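Tidying up, one toy at a time: an interview with a household robotics engineer

July 2025

The workshop at Hosness is on the first floor above a tile merchant, and most of the people who work in it have at some point been asked by a relative when the thing will be ready. The engineer who runs the tidying project there has a standard reply. "I tell them it depends what they want picked up, and how long they're prepared to wait for it."

The project goes by the name of Clivon. It began in April with a narrow brief: get a pair of robot arms to put children's things away. Laundry was considered and dropped. So was loading a dishwasher, which a neighbouring group at Plulley has been working on for longer.

"Toys were the right size of problem," the engineer says. "They're light, they don't break, and if the arm squeezes too hard you've lost a bit of paint. With crockery you spend half the day sweeping up." 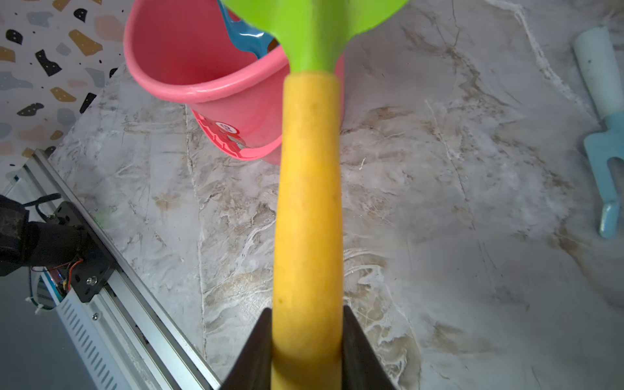

Asked how well the arms do it, the engineer gives the figure before the explanation. Out of 200 attempts in the last full set, the robot finished the job without help in a little over half. The rest failed in ordinary ways. The object turned in the grip, or it was let go too early, or the arm stopped because it had lost track of where its own fingers were.

"A handle is the easy part. It's a stick, more or less, and you close on it from both sides. The trouble starts once you've got it. Now the tool is longer than your fingers and you have to know where the far end is, and the far end is what catches on the rim."

A person does this without thinking, and that is the comparison everyone makes. The engineer doesn't mind it. A four-year-old can clear a small heap in under a minute when bribed. The arms need 11 minutes for the same heap on a good day, and there are days when someone stops them after 20.

"People see a video that's been speeded up and they think we're nearly there. I'd like all of those videos to have a clock in the corner."

What has improved is the learning. The arms are first guided by a person through the same job again and again, and the software works out a way of moving from those examples. Two years ago, the engineer says, a new object meant starting over. Now 30 fresh examples are often enough to get a first result, though the result may not be very good.

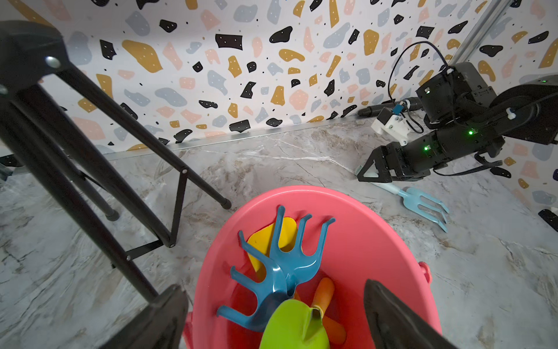

Putting away gets harder as the job goes on, a point the engineer comes back to several times. The first item goes into an empty container and can land anywhere. By the fourth there are edges in the way. A rake is the worst of the garden toys for this, with its curved tines spread over whatever is underneath, so that a yellow scoop below it shows only in part. "You and I would give it a shake and everything would settle. We haven't taught it to shake. That's on the list." Taking things out again is worse still, and the group has only recently begun to try it, with one arm at first and now with two.

Flat things on a hard floor are a separate problem. Something thin gives the fingers very little to get under, and if they press down they push against the floor. The current method is to approach low and slowly, which adds to the time. Carpet is kinder to the fingers and harder on the cameras.

Would anybody buy such a machine? A small maker of storage furniture, Mohamedi, has asked about a version for nurseries that could work after closing. The engineer was pleased by the enquiry and advised them to wait.

"At night, with no children about and all evening to do it, slow is fine. I can see that working. What I can't promise is that they'd come in at eight and find it finished. They might find it stuck on the second toy with everything else still on the floor."

Shop-floor work is closer, in the engineer's view, provided it stays dull. Moving the same part from one tray to another has been done by machines for decades. Mixed returns, where every box holds something different, look much more like a playroom and fail for the same reasons.

The engineer has two children and no robot at home. The toys there are put away by whichever adult treads on them first. The next round of tests at Hosness will use softer things, starting with socks.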